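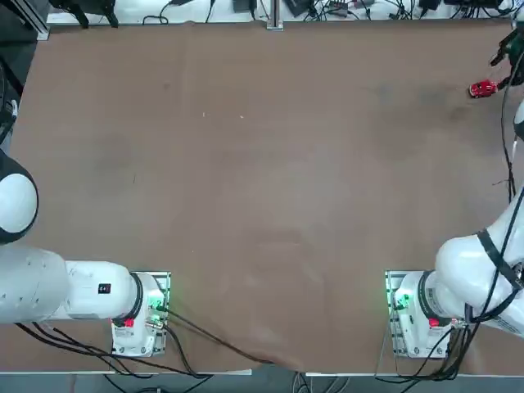

The brown tabletop at Woltwood, April 28, 2018

My mother soaked every bean overnight, and I did the same for many years. I now think the habit is too strict.
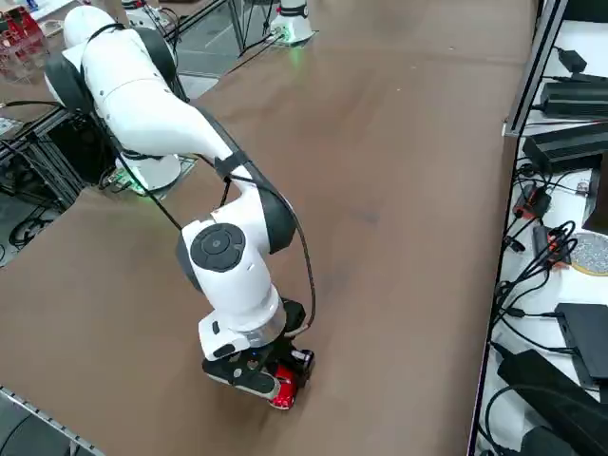 Must lentils be soaked? They cook well without it, only slower.

Kidney beans are another matter – they must boil hard, soaked or not.

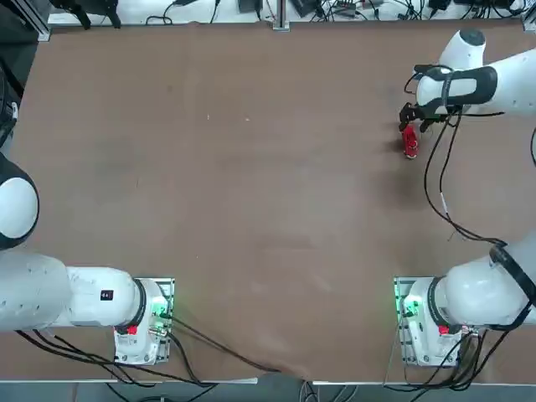

A reader from Plungate objects that old beans stay hard unless they have a night in water. I accept this, for old beans.
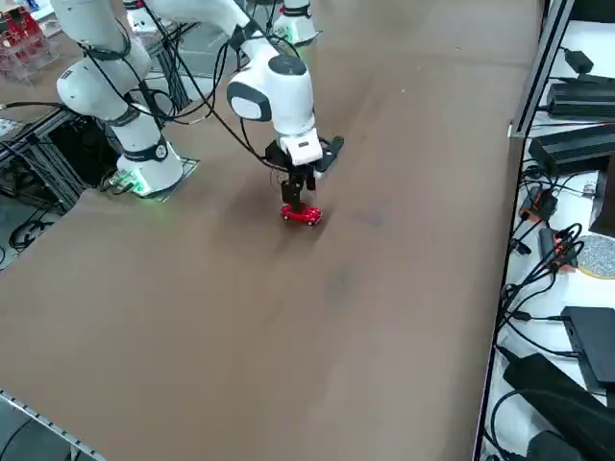
Vol. 9, p. 254

But most of us buy fresh stock in November, and for it I would keep the pot and forget the bowl.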